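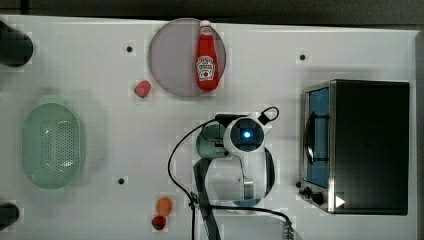 Pridum Everyday Set, reviewed: colours of a mild headache

Home Reviews Kitchen Tableware Small ovens Letters Search

By Kazuhiro Ogura

The Pridum Everyday Set comes in a flat box with the word "joyful" printed on it twice. Inside are a plate, a mug, a bowl and an oval, and if you want a second person to eat with you, you buy a second box. I bought one in February, to replace a stack of Mladenović stoneware that I had been chipping one edge at a time since I moved in, and I have used it most days since.

The plate is grey with a bit of lavender in it, and you can see light through it. Pridum calls the shade Dusk. The mug and the oval are a pale green called Meadow, which suggests a meadow in need of a doctor. The bowl is light blue and was evidently named by somebody on their way home, because the box just says Blue.

I like them, I should say. I like them more than I expected to, and I've stopped apologising for them when people come round. On a white table they look cheerful in a subdued way, like a nursery run by accountants. Anything you put near them gets louder. A strawberry looks like a warning light.

The plate

Best thing in the box by a distance. It's round, it's flat and it's big, and after years of plates with a fashionable slope I had forgotten that food could stay where you left it. There's just enough of a rim to stop a baked bean with ambitions. A ketchup bottle can lie down across it with room to spare, and that's how ours has been travelling to the table, plate as tray, sauce as passenger.

Knife marks show if you tilt it to the window. I found the first after a pork chop and was upset for an afternoon. There are now so many that I think of them as a finish.

It does hold on to a stain. Turmeric took three washes and left a faint sunny patch, which I can only see because I know where it is. Beetroot came off at once. I have no theory.

The mug

Pridum gives the capacity as 309 ml, and I checked with a jug, and it is 309 ml if you fill it until the surface bulges. A normal person carrying tea across a room has rather less. The handle takes two fingers comfortably and a third under protest.

My real complaint is that it's light. The whole set weighs 616 grams on my scales, and whatever share of that the mug got, it wasn't enough. Full, it behaves. With an inch left in the bottom it goes over at the touch of a sleeve, and it will roll on its side until it meets something, usually the oval. I've mopped up more cold tea this spring than I care to report.

Tea also leaves a tidemark, and pale green does nothing to hide one. Bicarbonate of soda sorts it out.

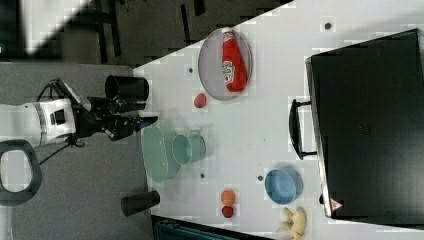 The bowl

Fine. It's a bowl. Cereal goes in and cereal comes out. It has no opinions and I've no complaints, and after the mug I found this restful.

I suppose I could add that it's the only piece that doesn't match anything else in the box. If you own the Dralden range in its older blue you will find the two are close enough to look like a mistake, so keep them in separate cupboards.

The oval

The leaflet shows the oval with grapes on it, then with bread on it, then on its own beside a vase, as if the photographer had given up. Mine has held washed cherry tomatoes, apricots, keys, and half a lemon I was certain I'd come back to. It's a good shape for the left-hand side of a crowded table, where a round thing of the same length would be forever getting an elbow.

It's also the piece that gets used most for jobs that aren't dinner. I can't decide whether that's praise.

Living with it next to an oven

My kitchen table is also my worktop, and at one end of it sits the toaster oven, a black Lelberg with a warning triangle low down at one corner. It has been there for years and it wins every argument about space. Everything else I own has to fit in front of the door or to the side of it, and that is a fairly brutal test of tableware.

Pridum is firm that nothing in this set should go in an oven or on top of one. The leaflet says so in four languages. I obey, mostly through fear, and I let things cool on the rack for a minute before I slide them across. Cheese on toast straight from the grill has done the plate no harm so far,
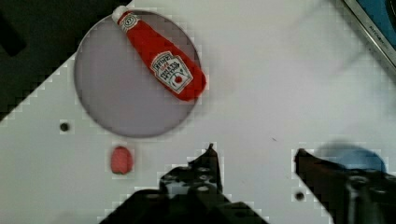
though I wouldn't care to try it with a tray of roast potatoes, and I wouldn't lend the set to anyone who thinks a plate is a place to put a hot pan. You know who you are, and you still have my trivet.

Washing up is easy. The light weight that makes the mug such a liability is lovely at the sink, and I have dropped the bowl on a tiled floor and watched it bounce off under the fridge. The stoneware never did that. Drying is another matter, as water beads on every surface and sits there until you deal with it personally.

The shop page has 1,143 customer ratings, and the low ones are nearly all from people who thought they were getting four of everything. The box says "4 piece" quite clearly. It says it underneath "joyful", though, so perhaps the eye slides off.

Verdict: buy it for the plate. Use the bowl, find your own purpose for the oval, and drink your tea out of something heavier. If Pridum sold the plate alone I'd have six, and I have written to tell them so. They sent me a discount code for mugs.

Comments (5)

marrowfat
Same turmeric problem here. Leave it on a sunny windowsill for a couple of days, it fades to nothing. Works on the bowl too.

Tilly B
I was one of the four of everything people. Still cross.

K. Ogura
Tilly, I did wonder if I'd meet one of you.

downstairsdennis
Does the plate fit inside a Lelberg? I know you're not meant to, I'm asking about storage. We keep ours in there when it's off.

marrowfat
Dennis please don't do that. One day you'll forget and switch it on.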